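By April the Bolline people wanted 21 more examples of a hand reaching for a drink, and I was paid by the example. I set up at the foot of the bed, on the daisy tablecloth, and squeezed the grip.

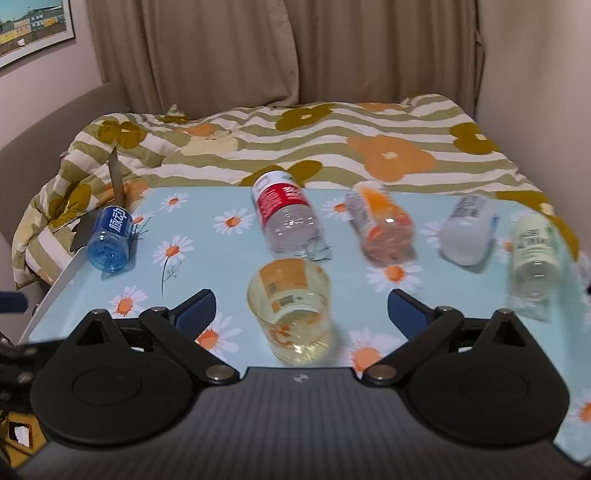
Take 17, with daisies.

"Slower," said the voice from Cumville, down the phone. "It learns whatever you do."

I thought of everything I did. I closed the blue tips on the cup slowly, like a person with good manners, and lifted. Then I put it back and did it again, with slightly worse ones.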